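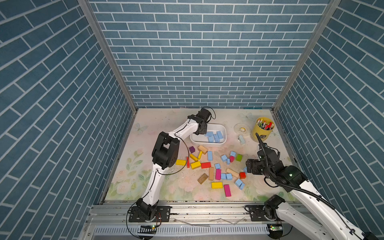 About the Handley Workshop

The Handley Workshop is the automation training unit of Delacroix Technical College in Trorkville. It teaches the setting up, programming and upkeep of small robot arms to school leavers and to people already employed in local firms. Courses run in the daytime and on one evening a week. The head of the unit is Lieven Mertens, who also teaches the evening course.

The unit has three rooms on the ground floor. The first is a classroom. The second holds the benches for wiring and mechanical assembly. The third holds Aline, our two-arm demonstration cell, and is the room most visitors ask to see.

What visitors see

Aline is a table-top cell with walls on three sides. Two arms are bolted to one aluminium rail along the front edge and share the same work surface. Each arm carries a gripper with two fingers. The standard demonstration is a sorting task: mixed building blocks are put out on the table, and the light blue ones go into a white container at the back. Other colours stay where they are.

The task is simple to explain and covers most of what we teach in the first term. The two arms must keep clear of each other. The gripper must close on a part that may be standing, lying flat or leaning against its neighbour. The part must then be let go over the container without knocking out those already in it.

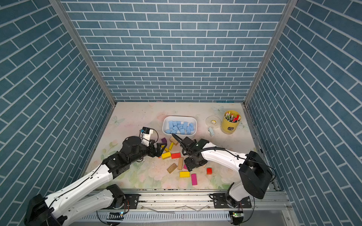

Can visitors operate the arms themselves?
Visitors aged 16 and over may do so at the end of the demonstration, one person at a time, with a member of staff at the stop button. Younger visitors may choose how the blocks are laid out before a run begins.

Open day

The next open day is on Thursday, October 1, 2026. The demonstration lasts 30 minutes and is repeated through the day. Each group is limited to 8 people so that everyone has a view of the table. Roughly 200 people came to the last open day, and groups had to wait in the corridor; places are therefore booked in advance this year. Booking is through the college office. School parties should give the number of pupils and the name of the teacher in charge.

A talk on the course programme is given in the classroom between demonstrations. It deals with entry requirements, fees and the certificate awarded at the end of each level. The bench room is open throughout, and second-year students will be there to answer questions on wiring and fault finding.

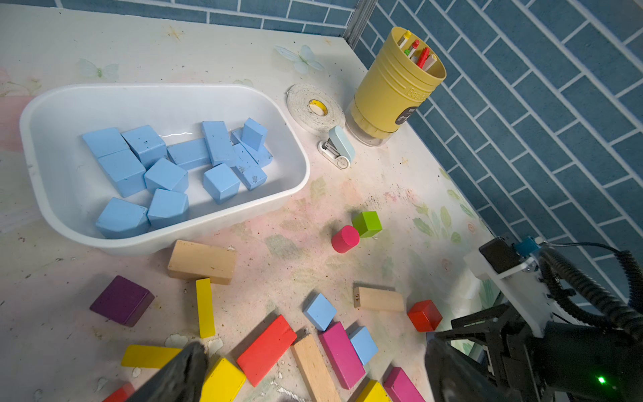 Light blue blocks in the tub and mixed blocks in front of it, seen from the gripper.

Visits at other times

Firms and schools may arrange a visit outside the open day. We need 7 working days' notice. A visit normally consists of a short introduction, one full run of the sorting task and a period for questions. Firms considering a cell of their own may bring sample parts, provided these are light, dry and free of sharp edges. No visits are held in December, when the arms are taken down for servicing. 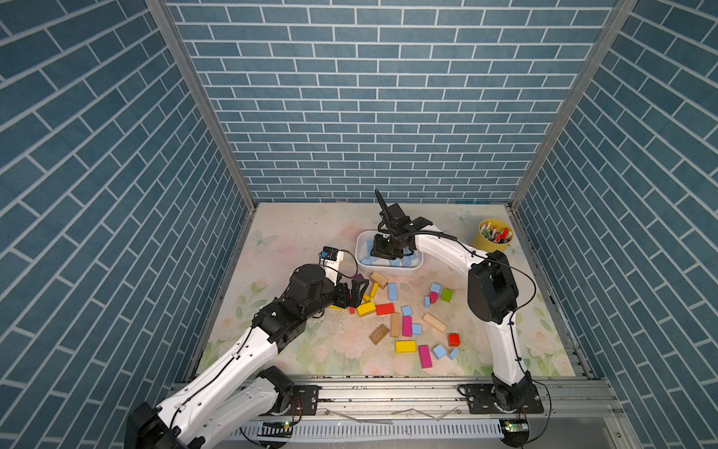
Teaching on the cell is done in pairs. One student is responsible for each arm, and the pair must agree on the order of movements before anything is run. Reach is the first point they have to settle. With the right arm stretched over to the tray at the back and the left gripper down among the blocks, both arms are working over the same small table, and a badly chosen path for one will block the other. Students write out the sequence on paper, run it at low speed, correct it and only then raise the speed. The written sequence is handed in and marked along with the program.

Getting here

The workshop entrance is at the rear of the main college building, next to the bicycle stands. All three rooms are step-free. Coats and bags are left in the classroom, and long hair must be tied back before entering the cell room.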